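Home | Fixtures | Table | Forums | Log in

Hurnham Hoops Forum > Men's First Team > Ilberg at home, what a night

courtside_kettle
Still buzzing. I've had a season ticket at the Clunitz Centre since the old wooden floor and I can't remember a last quarter like it. Eleven down going into the fourth, their big lads grabbing every rebound, half the row in front of me putting coats on, and then we hold them without a basket for nearly six minutes. Six minutes! The noise when the second three in a row dropped was something else. 858 in, according to the announcer, and it sounded like double that.

Who gets your player of the match? I'm going for the point guard, easily. Didn't force a single thing when we were behind.

zonepress
Great win but can we not pretend the first three quarters didn't happen. We gave the ball away on the same sideline trap over and over. Ilberg simply ran out of legs, they only used seven players and two of those had four fouls.

My player of the match is our number 14, who took a charge with 2 minutes left that changed everything and won't get a mention in the report.

courtside_kettle
Fair on number 14, I'd forgotten the charge! I was too busy yelling at the ref about the one before it.

But tired legs don't just happen. We'd been pushing the pace from the tip and rotating ten players. That was the plan all along and I think the coach deserves a lot of credit for sticking with it when it looked daft.

bankshot_bev
First post in ages, had to come on for this one. Took my niece to her first ever game and she has now asked for a hoop for the garden, a ball, a shirt and a dog called Rebound (her mum is not speaking to me). She spent the whole of this morning doing the free throw routine with a rolled-up sock, three bounces and a breath, exactly like our captain does it.

On the game itself, I loved the switch to zone. They'd been getting to the rim whenever they fancied it and suddenly there was a wall of yellow in the way and they had to shoot from distance, and they just couldn't. I counted maybe one clean look in that whole run.

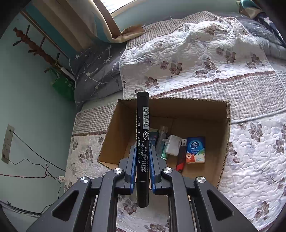
The other thing I noticed was the bench. Every time somebody came off they got a proper hug and a seat next to the assistant, who was drawing things on the clipboard straight away. Last season we had people sitting at the far end with a towel over their heads. It's a much happier team to watch, win or lose.

old_backboard
Zone was the right call and it should have come sooner. I've been saying since November that we haven't got the feet to play man to man against quick guards. Why wait until you're eleven down?

zonepress
Because if you show it in the second quarter they've got half time to sort it out. Show it in the fourth and they've got a timeout, and they'd already burnt two.

old_backboard
You of all people would defend a zone.

zonepress
Clue's in the name mate.

fadeaway_fern
Have to disagree with the love for the ten-player rotation. It worked last night, brilliant, but look at the Reddy Cup game where we did the same thing and never got any rhythm at all. Our best five played less than half the game together and we lost by three. I'd sooner see eight players who know their jobs, and the youngsters getting proper minutes in the second team.

That said I was on my feet like everyone else. Lost my voice by the end of the third, so I mimed the fourth.

courtside_kettle
The cup game was a different beast though, Fern. We were missing both centres and had a 200 mile round trip the same day. I'd want to see the ten-player thing for another month before I gave up on it. The 19-year-old off the bench had four steals last night and he isn't in your eight, is he?

fadeaway_fern
He's in my eight now!

bankshot_bev
Does anyone know if they still do the junior sessions before home games? Asking for a small person with a sock.

old_backboard
They do, on the side court, doors open an hour and a half before tip-off. Bring indoor trainers and a drink. My two went for years and loved it. Get there early as they stop at 30 kids and it fills up after a win like that.

bankshot_bev
Brilliant, thank you! She'll be first in the queue.

zonepress
Back to the serious stuff. Away to the top two next. If we turn it over against them like we did in the first half we'll be thirty down before anyone thinks about a zone. I want to see someone flash to the middle against the trap, it's been open all season.

courtside_kettle
Agreed on that, it's wide open every single time. I can see it from row F with my glasses off. But I'm still going to enjoy this one for a few more days. Anyone going on the coach? I've got room for bags and I'm bringing flapjack.

fadeaway_fern
In. Throat sweets packed.

Recent topics
Supporters' coach: seats and pick-up times
Second team report: narrow loss at home
Is the new scoreboard too bright?
Reddy Cup: where did it go wrong?
Lost scarf, block C
Best away venue for food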